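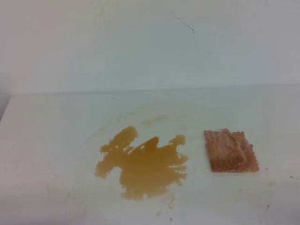
White, the way we like it.

About Us > Our Story

Hi, and welcome to Wumetti! I started this little paint shop in August with a borrowed van, 3 shelves and far too many brushes. We mix house paint by hand — 148 colors so far, and I still argue with myself over the grays (don't get me started on Skeltov, our moodiest one). I grew up painting porches with my folks, so I'm happy to talk primer all afternoon. Most of our customers live within about 100 miles, but we ship too. Bring in a chip, a pillow, an old plate, whatever you've got, and I'll match it while you have a coffee.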